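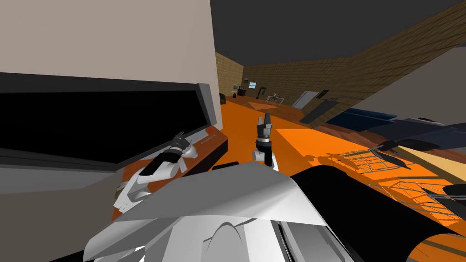
How often should the fingers on a two-arm robot be cleaned?

Once a week if it handles dishes and cups, and again any time it starts dropping things. Wipe the inside faces with a lint-free cloth and a little rubbing alcohol, then let them dry with the gripper open.

22 shares
4 comments

Looking after the grippers on the Vomano

These are the notes Thulani Joubert keeps for the two-arm Vomano at the Alaoui workshop, tidied up for anyone running the same machine in a kitchen or utility room. The weekly job takes 15 minutes per arm. Have ready two clean cloths, rubbing alcohol, a soft toothbrush, a small hex key set and a cup you don't mind breaking.

Before you touch anything

Park both arms, open both grippers, and switch off at the main switch. The stop button cuts the motors but leaves the control box live, so don't rely on it for cleaning. Wait for the status light to go out. On our unit the right arm sinks a little when power goes, and we rest it on a folded towel.

Take off rings and watches. Move cups and tools out of reach of both arms, including anything on the floor beside the base.

Cleaning the fingers

Start with the toothbrush, dry. Work crumbs and lint out of the corner where each finger meets the gripper body. Most of the dirt collects there, and wiping first only pushes it farther in.

Next, wipe the inside faces with alcohol on the cloth. Never spray the gripper directly. Dish soap leaves a film that makes a glazed cup slide, and it takes several wipes to get off again.

Look at the pads while you're there. A shiny patch means the pad is wearing. A split edge means change it today. We fit Clolusov pads, which press on and need no glue, but check that yours are the right width before you order. Replace both pads on a gripper together. One new pad against one old pad pulls the cup sideways as the fingers close.

Checking the finger screws

Each finger is held by small hex screws at the base. Put the key in and see whether it moves with light pressure. If it does, snug it up and mark the screw with a dot of paint pen so you can tell next time whether it has turned. Don't lean on it. The threads are in soft metal and a stripped one means a new finger mount.

If a finger still rocks after the screws are tight, the play is further in. Stop there and get the mount looked at.

Setting the grip for cups

Power up, home both arms, and set grip force to the lowest step. Close on your test cup. Lift it a hand's width over a towel and hold. Raise the force one step at a time until the cup stays put, then stop. More force than that wears the pads and will crack thin china sooner or later.

Handles cause the most trouble. The fingers should close on the body, with the handle left free and pointing away from the gripper palm. A cup lying on its side needs its own saved grip, because the wide part is no longer where the upright grip expects it. We work these out in Drurulitz, our simulator, before trying them on the real arms. The simulated mug has a rough, folded-looking rim where the mesh is poor, so we don't trust any grip there that depends on the rim.
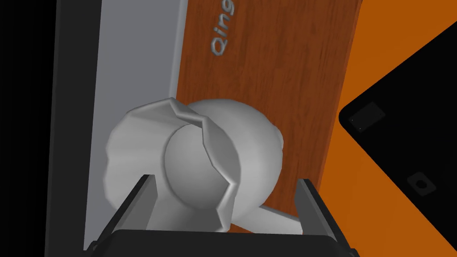
Re-zeroing after a bump

If an arm has knocked into a desk edge or a shelf, re-zero it even when everything seems to work. Home the arm, line up the marks at the wrist, and run the zero routine from the service menu. Afterward, send the gripper to the same saved spot 10 times. If it drifts, check the wrist bolts and run the routine again.

Do the other arm as well. The two share a base, and a hard knock on one can shift how they meet in the middle.

Cables

Move each wrist by hand through its full turn with the power off and watch the cable as it goes. It should never pull tight or catch on a joint cover. If it has been rubbing, add a clip closer to the elbow. Tape is fine until Friday but not for a month, as it goes gummy and picks up lint.

Keeping a log

Write down the pad change, the grip force you ended on, and any screw that had moved. Ours is a sheet taped inside the cabinet door. In June it showed the same left finger screw loose on nearly every check, and a new mount fixed it.

Spare pads go in a closed bag away from sunlight.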